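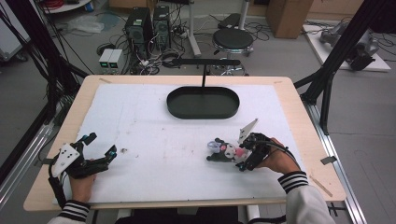 Damis 手持夹爪套装使用感受:用了一个春天加一个夏天之后

发布于 2023年10月27日

先说明一下,这套东西是我们自己掏钱买的,厂家 Eneck 不认识我,也没送过我任何配件。四月份下的单,拖到现在才写,一来是懒,二来是我总觉得这类工具头两个星期的印象不作数,得等新鲜劲儿过去,等手腕开始抱怨了,才知道它好不好用。

我们以前录示教数据,走的是遥操作那条路:人坐在一边推主手,机械臂在另一边跟着动。那套 Bangash 主从臂我至今还有感情,它教会了我什么叫耐心。可是抓毛绒玩具这种软乎乎的东西,隔着一条臂去抓,总像戴着棉手套穿针,一个下午下来录不了多少,人倒是先蔫了。Damis 的思路直接得多,两只手各握一只夹爪,想怎么抓就怎么抓,轨迹和开合都记下来,回头再拿去训练。第一天上手我就在那儿把小玩偶夹起来放进托盘,放进去又夹出来,玩得忘了吃午饭(同事说我像在抓娃娃机前面赖着不走的小孩,我认了)。

手感

握把比我预想的舒服。我的手偏小,合拢时不用使劲去够,捏玩偶的时候能感觉到指尖慢慢吃上劲,这一点是遥操作给不了的。指尖那两小块青绿色的垫子我很喜欢,夹绒布不容易打滑,夹硬的小件也还算稳。不过单只 400 克的分量,刚拿起来觉得没什么,连着录 60 条之后,小臂就会很诚恳地提醒你该歇歇了。我现在的习惯是录一阵就放下来,喝口水,甩甩手,再接着来。

标记板和定位

每只夹爪上都有一块白底黑点的三角形标记板,定位靠它。优点是装起来简单,不用往手背上贴一堆零碎;缺点是两只手靠得太近,或者手腕翻得太狠,板子容易被挡住,轨迹上就会出现一小段跳变。新手特别容易在这里吃亏,动作做得漂漂亮亮,回头一看数据缺了一截,心疼得很。我的办法是开录之前先空手比划一遍,留意板子朝着哪边,养成习惯以后废掉的条数少了很多。

另外桌面上最好铺点浅色的东西。我们铺的是白色泡沫板,放东西轻手轻脚没声音,夹爪磕上去也不心疼,就是不耐脏,擦来擦去总会留些印子。

线缆

这是我最想抱怨的地方。两只夹爪都拖着一根黑线,单手任务还好,双手交接的时候线会往手背上搭,做大一点的动作总要分心去理。我试过把线顺着袖子固定,好了一些,可是一脱衣服就全乱了。如果 Eneck 哪天出一个无线版,哪怕重一点、贵一点,我大概也会第一个去排队!

软件

配套的录制软件叫 Jiltel,界面朴素得有点可爱,开始、停止、丢弃三个按钮都很大,手上握着夹爪用指节也能戳到。到昨天为止,我们一共录了 2123 条,软件崩过几回,好在已经存下来的都没丢。标定流程写得啰嗦,但照着一步一步做确实能成,这种啰嗦我是欢迎的。说明书的中文翻译就差点意思了,“夹爪闭合阈值”那一段我读了三遍,最后还是对照英文版才明白。

值不值得买

如果你的任务以桌面抓取、摆放、双手传递为主,又受够了坐在主手前面慢慢磨,我觉得很值。我自己录得最顺的一天录了 210 条,换成以前那套主从臂,我想都不敢想。要是你的任务很吃力反馈,或者要求人手动作和机械臂的活动范围严丝合缝,那还是老老实实遥操作吧,毕竟人手腕能拐过去的角度,机械臂不一定拐得过去,这个坑我们也踩过,录的时候很痛快,回放的时候臂在半路上就到了关节极限。

打分的话,手感给四星半,定位四星,软件三星半,线缆两星。备用指尖垫建议下单时一起买,单独补货要等挺久,我那一包到现在还在路上。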